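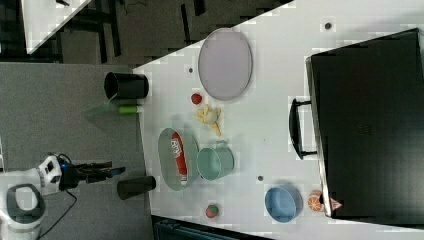 My sister-in-law told me last month that you should never sort a play kitchen while standing up, because you'll lose heart before you get to the fruit, and I have thought about that more often than I'd like to admit. She has raised more children than I have and has thrown away a lot more plastic.

So I pulled up a chair. The big table was covered already – plates, a bowl, two black cups lying on their sides, the strawberry, the banana with its peel all splayed out – and I decided that everything on it would get a proper home before supper.

The plates were easy. I have a soft spot for that pale green one and for the big oval one in a sort of gray lavender, and they can go flat at the bottom of any box. The mint pail is harder. It has a handle, it doesn't stack with anything, and it's the first thing every child who comes to this house picks up. I bought it in Dornville, at the Nair shop by the bus station, on a day when I'd gone in for thread (I came home without the thread, of course).

Then there's the question of real things mixed in with pretend things. I used to be strict about it. Now the red snack can lives with the toy food, and so does a light blue bowl that started out in my own cupboard, and I've made my peace with it. Children like a bit of the real kitchen in theirs.

I'd been reading about storage on Avine, where people are very serious about labels, and I ordered a pack of 50 stickers from Tivedent. I have used four. FRUIT, PLATES, CUPS, and one that says OTHER, which is filling up faster than I'd planned.

What I'd really like by April is one low shelf, so the little ones can put things back themselves – the strawberry is always the piece that goes missing, and I'm tired of fishing under the couch with a yardstick. If any of you have a shelf you're fond of, tell me how deep it is. Mine has to fit behind the door.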